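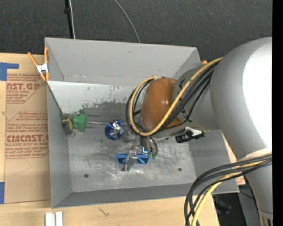 Anyone who has worked returns in a big store knows the bin. Customers bring things back, or things fall off the pegs, and by closing time there's a tub full of small junk that somebody has to put back where it belongs. Brillik says a machine can take over that job. I went to ask the woman who manages the floor at Vidon, where the company wants to run a trial, whether she believes it.

"I believe it can pick up a pair of glasses," she said. "I've seen it pick up a pair of glasses. What I asked was what happens next."

Her store carries 2000 small items, and she has been sorting them, or paying people to sort them, for most of her working life. She was friendly about the demo and not very impressed by it. The machine cleared 60 pieces out of a bin in the time the sales people had set aside, and she thought that was decent. Then she asked them to tip in one of her own bins.

"They wanted to look through it first. I said no, you don't get to look through it, we don't get to look through it. It comes off the cart and that's the bin."

How did it do?

"It got the easy stuff. Anything with a good solid side to grab. The shiny things gave it trouble, and anything with a wire or a string on it came up with two friends attached. My Saturday kid would shake it loose without thinking. The arm held all three up in the air like it had won something."

I put some of this to an engineer who used to work at Esteves and now advises Brosard, which packs orders for smaller shops. He didn't argue with her. Shiny and crinkled surfaces are hard because the camera gets bright spots where it wants edges, he said, and thin wire is hard because there's so little of it to see. Walls are another headache. "An item in the middle of the bin is a nice day at work. Push the same item up against the side and now the finger has to fit in there too."

He does think the picking part will get solved, or solved enough. He was less sure about the rest of the chore.

"People say picking, but the job is picking, then knowing what the thing is, then knowing if it's broken, then walking it to aisle nine. The demo is the first bit. The first bit is maybe where you'd save the least."

What about at home? Brillik's brochure has a page on toy boxes and junk drawers. He laughed, and then he apologized for laughing. A bin bolted to a bench under good light is about as kind as the world gets, he said, and a kitchen drawer is deeper, darker and full of rubber bands. He wouldn't give me a year for that one. I asked twice.

Back at Vidon, the manager had done her own math on the back of a delivery slip. The trial would cost her 280 dollars a week. A part-timer on two evening shifts costs her 185, and the part-timer also answers the phone.

"They told me the price comes down. Fine, call me when it's down. They told me it doesn't get tired. Well, it stopped twice while I was standing there, so whatever you want to call that."

Is there anything that would change her mind? She thought about it for longer than I expected.

"If I could dump in a full bin at nine at night, go home, and come back to empty. No one standing next to it. They had two people standing next to it the whole time, and one of them kept reaching for the button."

She hasn't said no to the trial. Brillik has offered her the first month free, starting in January, when returns are at their worst, and she says she'll probably take it. She is keeping the evening shifts on the schedule.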